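Planning Your First Table-Clearing Robot: Budget Tips
4/24/19

A helper arm for the workshop or kitchen is such a fun thing to save up for! Start with the jobs, though, and leave the catalog for later. Write down what really lands on your table in a normal week (snack wrappers, drink bottles, chargers, all of it) and take that list with you when you compare hands. 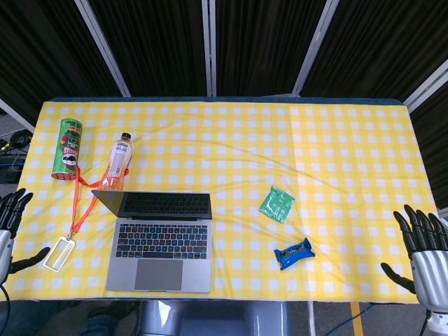
Next, split the money. If you have $2,000, hold back $400 for cables, spare fingertips and a decent clamp. I skipped that on my Skekier kit and ended up waiting until July for one connector!

Measure your table before ordering. The Kamata arm needs 8 inches clear on each side, and the Killton stand needs more.

Ask whether the fingers can manage thin, flat things. Plenty of grippers are great with cans and hopeless with a foil packet.

Two hands cost more, but oh, they're handy for lids and bags. If you can only afford one, check that the base takes a second later on. The Skarnstead base does, with 2 bolts.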